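The old drive-in at Prydderch

07/08/2019

Past the Prakus turnoff the bitumen gives way to gravel, and after 4 kilometres you reach what's left of the Trindodell Drive-In. I'd driven by for years and never stopped. The ticket booth still stands, with the price of a carload painted on the side, and the speaker poles run in crooked rows through the dry grass.

Leonora Panganiban grew up next door and remembers it well. She says it held 119 cars and was full most Saturdays in summer. Her family watched from the roof of the shed, without sound.

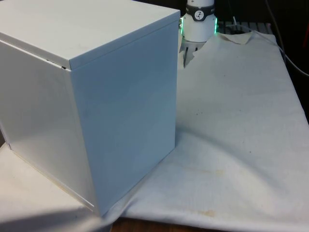 White box, lid on.

It opened in '65 and ran for 16 years. The screen came down in a storm one July and the owners didn't put it back up. The land has been sold twice and is now leased for grazing. The kiosk lost its roof but kept its counter, and the grey paint on it has hardly faded.

I walked the fence line as far as the creek, then went back to the car.

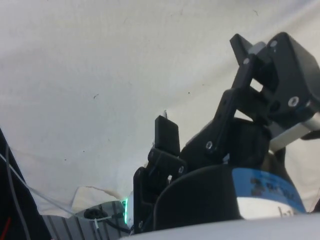
Getting there

Take the Dirna road and turn left at the silos. Ask at the house before you go through the gate.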